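로봇과 생활 작업 — 강의 노트 4
기계는 이제 집안일과 작업장 잡일을 할 수 있는가

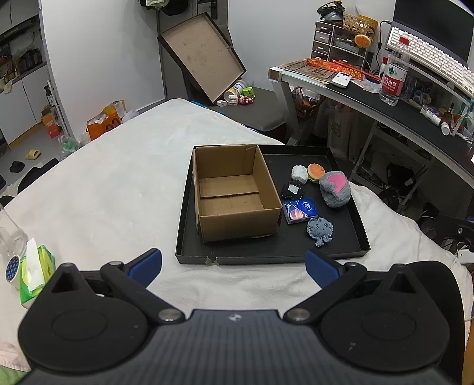
그림 1. 침대 위의 검은 트레이, 빈 종이 상자와 작은 물건들. 앞쪽은 손에 들고 쓰는 그리퍼.

담당: Benoît Rolland
실습 담당: Anatole Tessier
최종 수정: 5월 13일

먼저 읽어 주십시오. 이 노트는 수업에서 말한 내용을 정리한 것이고, 교과서를 대신하지 않습니다. 저는 한국어가 모국어가 아니므로 표현이 어색한 곳이 있을 것입니다. 의미가 분명하지 않은 문장을 발견하면 실습 시간에 Tessier 선생에게 알려 주십시오. 지난번 노트의 3절에 있던 오타는 고쳤습니다.

1. 오늘의 질문

지난 시간에는 로봇 팔의 기구학을 끝냈습니다. 관절의 각도를 알면 손끝의 위치를 계산할 수 있고, 그 반대도 대체로 가능합니다. 그러면 방 안에 흩어진 물건을 상자에 넣는 일은 왜 아직 어려운가, 이것이 오늘의 질문입니다.

"할 수 있다"라는 말을 먼저 정해야 합니다. 신문 기사에서 로봇이 셔츠를 접었다고 하면, 한 번 접은 것인지, 매번 접는 것인지, 다른 집에 가서도 접는 것인지 알 수 없습니다. 이 수업에서는 다음과 같이 구분하겠습니다.

가. 시연 수준. 준비된 장소에서, 준비된 물건으로, 한 번 이상 성공하였다.
나. 반복 수준. 같은 장소에서 같은 물건으로 여러 번 시도하고, 성공한 비율이 보고되어 있다.
다. 이전 수준. 처음 보는 장소나 처음 보는 물건에 대해서도 비율이 보고되어 있다.
라. 방치 수준. 사람이 옆에 없어도 된다. 실패했을 때 기계가 스스로 멈추거나 다시 시도한다.

집안일을 맡긴다고 할 때 보통 사람이 기대하는 것은 라입니다. 연구 논문의 많은 부분은 나에 있고, 일부가 다에 있습니다. 홍보 영상은 가만 보여 주어도 라처럼 보입니다. 영상을 볼 때마다 넷 중에서 어느 것인지 노트에 적는 습관을 가지십시오.

2. 그림 1을 작업으로 읽기

그림 1에서 정리 작업을 하나 정의해 봅시다. "트레이 오른쪽의 작은 물건들을 왼쪽의 상자 안에 넣는다." 사람에게는 설명이 더 필요 없는 문장입니다. 다섯 살 아이에게 시켜도 됩니다. 그러나 기계에게 시키려면 적어도 다음의 사항을 결정해야 합니다.

2.1 무엇이 대상인가

트레이 안에 있는 것이 대상이고 트레이 밖에 있는 것은 대상이 아닙니다. 침대 왼쪽 끝에 휴지 팩이 있습니다. 트레이 안에도 파란 티슈 팩이 있습니다. 종류의 이름으로만 지시하면 둘을 혼동할 가능성이 있습니다. 따라서 대상은 이름과 위치 관계를 함께 써서 지정합니다. "티슈"보다 "트레이 안의 파란 티슈"가 좋은 지시문입니다.

배경의 물건도 생각해야 합니다. 방 안쪽의 긴 책상에는 서랍 정리함과 병이 있고, 부엌 쪽 조리대에는 냄비와 양념이 많습니다. 작업에는 관계가 없지만 영상 안에는 들어옵니다. 흰 배경 앞에서만 학습한 인식기는 이런 방에서 성능이 떨어지는 일이 많습니다. 이 현상을 수업에서는 "배경의 세금"이라고 부르겠습니다. 정식 용어가 아니니 다른 곳에서는 쓰지 마십시오.

2.2 어디를 잡는가

회색 털 인형은 어디를 잡아도 대체로 잡힙니다. 털과 솜은 눌리면서 접촉 면적이 커지기 때문에, 손끝의 위치가 조금 틀려도 결과가 나쁘지 않습니다. 햄버거 모양 장난감은 생김새는 분명하지만, 재질을 모르면 힘을 정하기 어렵습니다. 딱딱하고 둥근 면이라면 위쪽을 비스듬히 잡을 때 미끄러집니다. 그림만으로는 재질을 말할 수 없으므로 여기서는 "모름"으로 두는 것이 바른 답입니다.

납작한 인형의 경우는 다릅니다. 꿰맨 얼굴과 작은 팔다리가 있는 청회색 인형은 바닥에 붙어 있어서, 위에서 내려가 양쪽을 잡으려면 손끝이 트레이 바닥에 거의 닿아야 합니다. 팔다리만 집고 들어 올리는 방법도 있습니다. 그러면 몸통이 아래로 늘어지고, 상자의 벽 위를 지나갈 때 걸릴 수 있습니다. 들어 올린 뒤의 모양까지 계획에 넣어야 한다는 뜻입니다.

2.3 벽과 이웃

큰 회색 인형은 트레이의 오른쪽 벽에 가까이 기대어 있습니다. 두 손가락으로 좌우에서 잡으려면 손가락 하나가 벽과 인형 사이로 들어가야 합니다. 틈이 부족하면 선택은 둘입니다. 손목을 돌려 앞뒤로 잡거나, 먼저 왼쪽으로 밀어서 틈을 만듭니다. 사람은 이 결정을 의식하지 않고 합니다. 기계에서는 "미는 동작"과 "잡는 동작"을 하나의 계획 안에 놓아야 하고, 이것이 의외로 늦게 연구되었습니다.

흰 털 인형과 햄버거 장난감은 서로 닿아 있습니다. 하나를 잡을 때 다른 하나가 움직입니다. 그러므로 처음에 찍은 영상에서 여섯 개 물건의 위치를 모두 계산하고 눈을 감은 채 실행하는 방식은 권하지 않습니다. 한 개를 옮길 때마다 다시 보아야 합니다.

2.4 어디에 놓는가

상자는 비어 있고 위가 열려 있습니다. 처음 물건은 쉽습니다. 나중 물건은 앞의 물건 위에 놓이게 되고, 부드러운 인형은 모양이 일정하지 않아서 남은 공간을 계산하기 어렵습니다. 큰 것을 먼저 넣을지 작은 것을 먼저 넣을지는 과제 문제로 남깁니다.

상자는 또한 가벼운 물건일 것입니다. 손끝이 벽에 닿으면 상자 전체가 밀릴 수 있습니다. 게다가 트레이는 책상 위가 아니고 이불 위에 있습니다. 이불은 눌리면 꺼지므로, 트레이의 기울기와 높이가 작업 중에 달라질 수 있다고 가정하는 것이 안전합니다. 단단한 작업대에서 맞춘 높이 값을 이런 곳에 그대로 쓰면 안 됩니다.

3. 데이터는 어디에서 오는가

로봇 팔을 원격으로 조종해서 데이터를 모으는 방법은 정확하지만 느립니다. 팔을 집집마다 옮기는 일도 쉽지 않습니다. 그래서 사람이 그리퍼를 직접 손에 들고 작업하는 방법이 널리 쓰이게 되었습니다. 그림 1 앞쪽에 보이는 것이 그런 종류의 도구입니다. 손끝에는 무늬가 있는 파란 패드가 마주 보고 있고, 그림에서는 넓게 벌어져 있습니다.

장점
- 무게가 있는 팔이 필요 없으므로 실제 생활 공간에서 모을 수 있습니다.
- 카메라가 손에 있으므로 사람 손과 로봇 손의 시점 차이가 작아집니다.
- 작업하는 사람이 접촉을 손으로 느끼기 때문에, 동작이 자연스럽고 빠릅니다.

단점
- 사람의 팔이 갈 수 있는 자세를 로봇 팔이 못 가는 경우가 있습니다. 나중에 걸러 내야 합니다.
- 사람은 고개를 돌려 방 전체를 보지만 기록에는 손 앞의 영상만 남습니다. 사람이 무엇을 보고 결정했는지가 빠집니다.
- 사람은 실패를 잘 하지 않습니다. 그래서 실패에서 돌아오는 동작이 데이터에 적습니다.

마지막 항목을 강조하고 싶습니다. 물건을 놓친 뒤에 어떻게 하는지를 한 번도 보지 못한 정책은, 놓친 뒤에도 잡은 것처럼 빈손을 상자 위로 가져가서 엽니다. 학생들이 보고 많이 웃는 장면이지만, 실제 제품에서는 가장 비싼 종류의 오류입니다. 기계는 일이 끝났다고 보고하고, 사람은 저녁에 와서 바닥의 물건을 발견합니다.

4. 두 가지 사례

4.1 Cletport의 포장대

4월에 Cletport의 포장 작업장을 방문했을 때의 이야기입니다. 이 작업장은 Cordier의 고정식 팔을 2대 쓰고 있습니다. 물건은 작은 부품 봉지이고, 종류는 11가지입니다. 봉지는 컨베이어로 오고, 상자는 항상 같은 자리에 금속 받침으로 고정됩니다.

작업장의 말로는 한 교대에 봉지 2400개 정도를 처리합니다. 저는 이 수를 직접 확인하지 않았습니다. 제가 본 동안에는 팔이 두 봉지를 함께 집는 일이 있었고, 저울이 이것을 알아내어 옆으로 보냈습니다. 옆에는 사람이 앉아서 나누어 다시 올립니다. 위의 구분으로는 나 수준이 매우 높고, 라 수준은 반쯤이라고 저는 적었습니다.

중요한 것은 이 팔이 똑똑해서 잘되는 것이 아니라는 점입니다. 환경이 일을 많이 해 줍니다. 조명이 고정되어 있고, 상자가 밀리지 않고, 봉지의 종류가 미리 정해져 있습니다. 공장에서 "잡일"이라고 부르는 일 중에서 이렇게 만들 수 있는 것은 이미 많이 자동화되었습니다. 남은 일은 이렇게 만들기 어려운 일입니다. 호스를 정리하는 일, 반쯤 찬 상자를 다른 상자에 합치는 일, 작업대 밑을 닦는 일이 그렇습니다.

4.2 Gresora의 정리 로봇

Gresora는 바퀴 위에 팔을 하나 올린 가정용 시제품을 만듭니다. 이름은 Skirnden입니다. 우리 실습실에서 빌려 사용해 보았습니다. 장난감을 바구니에 넣는 기능이 있고, 설명서에는 "부드러운 물건과 단단한 물건 모두 가능"이라고 되어 있습니다.

우리 실습실의 매트 위에서는 인형을 잘 넣었습니다. 얇은 책은 가장자리까지 밀어서 잡으려고 했는데, 밀다가 매트가 같이 접혔습니다. 비닐로 싼 물건 앞에서는 오래 멈추었습니다. 반사되는 표면에서 깊이 값이 나빠진 것으로 Tessier 선생은 추측하지만, 로그를 받지 못해서 확실하지 않습니다. 멈춘 것 자체는 나쁜 행동이 아닙니다. 잘못 잡는 것보다 멈추고 사람을 부르는 것이 낫고, 이 점에서 저는 이 기계를 좋게 평가했습니다.

속도에 대해서도 한마디 하겠습니다. 사람이 금방 끝내는 정리를 이 기계는 아주 천천히 합니다. 저는 느린 것이 큰 문제라고 생각하지 않습니다. 사람이 집에 없는 동안 하면 되기 때문입니다. 단, 이 말은 라 수준일 때만 맞습니다. 옆에서 지켜보아야 하는 느린 기계는 아무 시간도 절약해 주지 않습니다.

5. 집과 작업장의 차이

작업장에서는 일을 기계에 맞추어 바꿀 수 있습니다. 집에서는 그렇게 하기 어렵습니다. 집에 사는 사람은 조리대의 냄비를 로봇이 보기 좋은 순서로 놓고 싶어 하지 않습니다. 바닥에는 슬리퍼가 있고, 벽 옆에는 비닐봉지가 놓여 있고, 책상 옆에는 전선이 내려옵니다. 이것은 어지러운 집의 특징이 아니고 사람이 사는 집의 보통 상태입니다.

또 하나의 차이는 "완료"의 정의입니다. 포장대에서는 저울과 바코드가 완료를 말해 줍니다. 집에서는 완료가 사람의 마음에 있습니다. 인형을 모두 상자에 넣었어도, 주인은 티슈를 상자에 넣기를 원하지 않았을 수 있습니다. 지시문에 없는 이런 조건을 기계가 물어보아야 하는지, 추측해야 하는지에 대해서는 의견이 나뉩니다. 제 의견은, 처음에는 물어보고 그 답을 오래 기억하는 쪽입니다. 매일 같은 것을 묻는 기계는 곧 꺼지게 됩니다.

오류의 값도 다릅니다. 포장대에서 잘못 들어간 봉지는 다시 꺼냅니다. 집에서 병을 넘어뜨리면 이불이나 책 위에 액체가 쏟아집니다. 그래서 가정용 시험을 할 때에는 성공률 하나만 쓰지 말고, 실패를 종류별로 나누어 적으십시오. 아무것도 하지 못한 실패와 무엇을 망가뜨린 실패를 같은 칸에 적으면 표를 읽는 사람이 속게 됩니다.

6. 현재의 대답

처음 질문으로 돌아갑니다. 제가 지금 쓸 수 있는 대답은 다음과 같습니다.

- 고정된 작업대에서 종류가 정해진 물건을 옮기는 일: 할 수 있다.
- 부드러운 물건을 열린 상자에 넣는 일: 한 장소에서 반복 수준까지는 할 수 있다. 장소가 바뀌면 비율을 다시 재어야 한다.
- 납작한 물건, 벽에 붙은 물건, 비닐로 싼 물건이 섞인 경우: 시연은 많고, 믿을 만한 보고는 적다.
- 사람이 없는 집에서 위의 것을 모두 하는 일: 아직 아니다.

작년의 노트에서는 둘째 항목을 "시연 수준"이라고 썼습니다. 그 부분을 올해 바꾸었습니다. 내년에 무엇을 바꾸게 될지는 예측하지 않겠습니다.

7. 과제

보고서로 제출합니다. 분량은 2쪽까지이고, 그림은 분량에 포함하지 않습니다.

과제 1. 그림 1의 작업에 대해 물건을 옮기는 순서를 정하고 이유를 쓰십시오. 벽과 이웃 물건의 조건을 반드시 사용하십시오. 재질을 가정했을 때에는 가정이라고 표시하십시오.

과제 2. 자기 집이나 작업실에서 정리 작업 하나를 골라, 네 수준 중 어디까지 현재의 기계가 할 수 있다고 생각하는지 주장하십시오. 근거로 쓰는 영상이나 논문이 어느 수준의 증거인지도 적어야 합니다.

과제 3. 빈손을 물건이 있는 것처럼 옮기는 오류를 알아내는 방법을 제안하십시오. 센서를 추가해도 되지만, 추가하지 않는 방법도 하나 생각해 보십시오. 손가락 사이의 거리만으로 충분한 물건과 충분하지 않은 물건이 있습니다.

실습 준비물: 부드러운 물건 하나, 납작한 물건 하나, 뚜껑이 없는 상자. 깨지는 물건은 가져오지 마십시오. 그리퍼는 실습실에 있는 것을 조별로 돌려 사용합니다. 패드에 손을 댄 뒤에는 천으로 닦아 놓아 주십시오.

다음 시간: 접촉과 마찰. 마찰 원뿔을 모르는 사람은 부록 B를 읽고 오십시오.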